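Small kitchen, big clear-out

I've been living with a tiny galley kitchen in Rarside for 7 years now, and every September I have a proper go at it. First job is always the worktop. I take everything off, wipe down with warm soapy water, and only put back what I use daily.

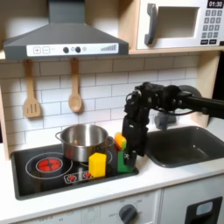 The toaster went in the cupboard last year and I don't miss it a bit! Same with the bread bin (sorry, bread bin).

Drawers next. Mine used to jam every single time I wanted a ladle, so I gave up on keeping the long things in there. 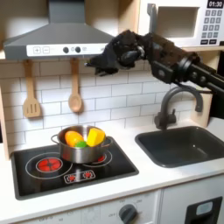 Grout is my other bugbear. Bicarb paste, old toothbrush, leave it a bit and rinse. While you're at that wall, think about hooks: a slotted spatula and a spoon hung under the hood are so easy to grab, and the drawer shuts again. 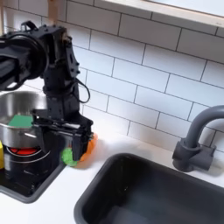 How often should I oil wooden spoons? Whenever they look pale and feel rough, which for mine is every 2 months.

Wipe the oil on thinly and leave them overnight on a rack.
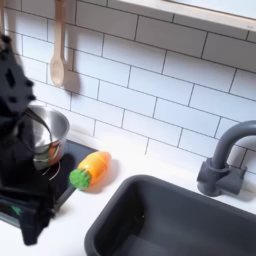 Last thing, tea towels. Boil wash, no softener, or they just push the water about.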